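Search this site Go

Bainbridge shop puts its clear display rails to work

BAINBRIDGE – Wollstead is giving its bakery corner a fresh start this August, and the whole team is thrilled with how it's coming together. The shop is trying out Brevora, a set of clear plastic rails and brackets for keeping baked goods upright and easy to spot.

"I love how light it all feels," said Glenys Bunting, who runs the corner. "You see the bread first – then the fittings."
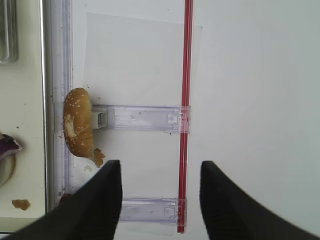
Page last changed: August, 9:167 rev. 2

A sesame seed bun stands on edge against the upright rail, beside the upper of two lavender-tinted brackets clipped to a thin red bar. Cyril Hebden, who planned the layout, is especially pleased with the red. "It gives you a line to follow across all that white," he said.

Shoppers can see the new corner from 9 a.m. Come in and tell us what you think!

Contact: Wollstead press desk, ext. 123 | © Wollstead | Back to top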